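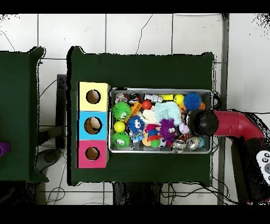

Figure 1. Mixed items in the metal tray, with the three coloured boxes beside it and the arm over the right side of the tray.

Sorting work and the people who do it
Project report, Lucinda Thibodeaux and Thodoris Vasilakis
Supervisor: Laurinda Ramalho
13 Jul 2019

1. Background

Clarano takes back used toys and drink cans from schools and shops and sorts them by hand. Its Arkisham site handles more than 4,000 items in a normal shift. Five people work the sorting line. In February the company began testing a robot arm, and our project looked at what that changed for the sorters. We did not write any of the control software and we do not judge it here.

2. What we did

We spent eight shifts at the site and talked to all five sorters, some of them twice. We also read the shift log that Lyle Schumacher keeps as line supervisor. For one shift the log shows 3,854 items sorted, which was a slow day by his account.

The arm practises on a bench with the same kind of mix the line gets: spiky rubber toys, balls, cloths, cans and wrappers. Next to the items are boxes with round holes in the top. The sorters told us the mix is what makes their own job tiring. A ball and a piece of cloth need a different grip, and on the line they come one after the other all day.

3. What changed for the sorters

Before the trial all five people sorted. Now one of them spends part of each shift at the bench, setting out items and writing down what the arm drops or leaves behind. The others cover the gap on the line. Schumacher changed the break times to make this work, and two of the sorters were unhappy that they heard about it from the roster.

Weronika Nowicki has sorted at Arkisham longer than anyone else on the crew. She likes bench shifts because she can sit down for some of the time and her wrists get a rest. She also said her knowledge of which items cause trouble had never been written down until the trial started. The engineers now ask her which ones to put in. 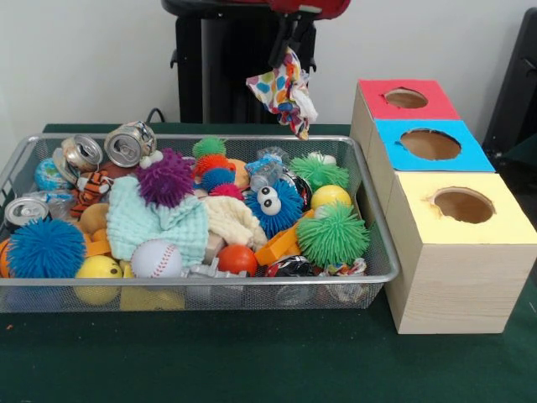 Figure 2. The gripper holding a spotted cloth behind the wire basket. The stepped wooden box is on the right.

Soft items came up in nearly every talk we had. Sorters pick up a cloth without looking and shake it to check for anything caught inside. They wanted to know who would do that check if the arm took over the soft items, and we found no answer in the trial plan.

Pay has not changed. Bench work is paid at the line rate, although it includes record keeping that used to be a supervisor's task. Three of the sorters thought this should be looked at.

4. Recommendations

Tell the crew about roster changes in person before they are posted. Rotate the bench shift through all five sorters. Decide who checks cloths and bags, and put it in the plan. Review the pay rate for bench work before the trial is extended to the Plolton site.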